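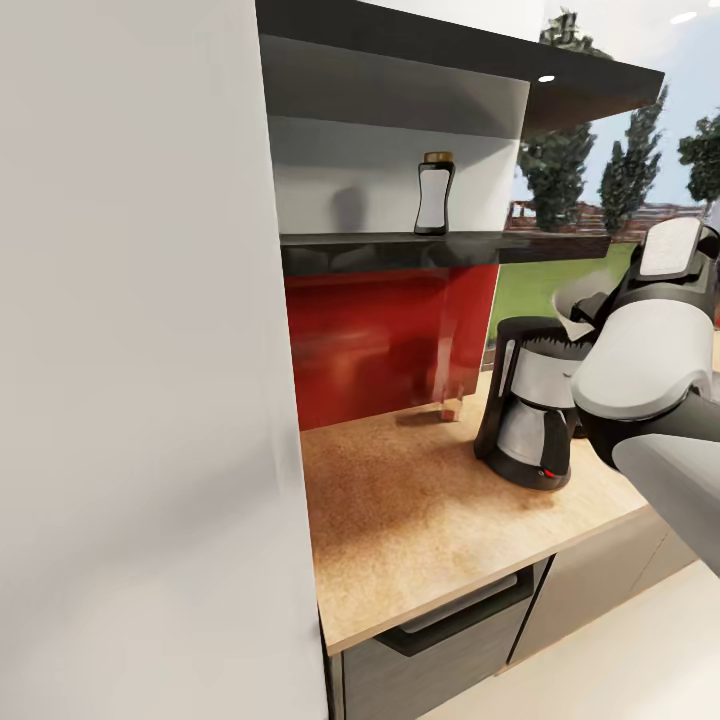 Run 1001, the coffee task, in the club's simulated kitchen.

Hayley had the window open on the big monitor and her chin on her fist. The arm was over the coffee maker again with the filter just above the open top.

"How many is that?" asked Rocío.

"A thousand and one. The first 1000 were practice."

"Who said that?"

"I did."

Blackburn had a team of 4 and a coach who used to build elevators. Tumar High had Hayley, Rocío and Room 1526 until the custodian locked up. The regional was in March. Mrs. Kettle was grading lab reports at the back and didn't look up.

"You could lower it slower," Rocío said.

"Then we run out of time."

"We run out of time anyway."

Hayley opened the settings and cut the speed in half. She changed the wrist angle too, by a little, and didn't mention it. Rocío saw her do it and wrote both numbers in the notebook.

"Ready?"

"Mrs. Kettle, do you want to watch?"

Mrs. Kettle capped her pen and came up between the desks. Hayley pressed the space bar.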